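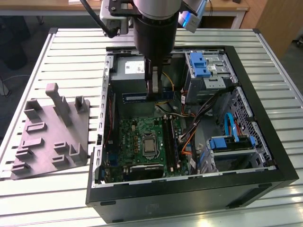 Can machines do the fiddly jobs yet?
Workshop chat, page 1

skerkedau
Putting a stick of memory in a PC takes me ten seconds, and half of that is finding my glasses. I keep reading that arms can do it now. Can they do it in an ordinary repair shop, on whatever comes through the door? I strip and refit old office towers for a living and I don't believe it.

Neema Magesa
Depends what you mean by do it. Holding the module over the board is the easy bit. Lining it up with the notch and pushing hard enough to seat it without cracking anything is where I'd want to see the numbers.

kwak90
Numbers are fine if you ask for the right ones. We trialled an arm at Revimau on one job, same model of tower every time, case on its side, panel already off. It managed 431 refits in October. That's useful work, whatever people here think of it.

skerkedau
Same model every time, and who took the panels off?

kwak90
I did. Takes a minute.

skerkedau
So you did the panel, you laid the case down, and I bet you moved the cables out of the way as well. I'd call that helping.

Neema Magesa
I'm with skerkedau on the cables. A bundle off the power supply never lies the same way twice, and a SATA lead looping up the side of the case can spring back when you least want it. How many did you have to redo by hand, kwak?

kwak90
Some. I'd have to look it up.

bemard
You're all being too hard on it. My first week on a bench I snapped a retaining clip and put a module in backwards, or tried to. Give it time.

skerkedau
You'd stopped doing it by the second week though. And you could make the tea and sweep up. They've been promising me a machine that folds towels since 2000 and I'm still folding towels.

bemard
Towels are harder than memory! Memory is stiff and only goes in one way round.

Neema Magesa
Agreed, towels are worse. I'd still want a mixed pallet before I believed any of it. Different makes, some with the slots half hidden under a drive cage, no fixtures cut specially for the job.

kwak90
Nobody's selling it for that.

skerkedau
Then they should stop saying "any PC" in the adverts. Wake me when it does a mixed pallet. I've got a stack to finish before 5.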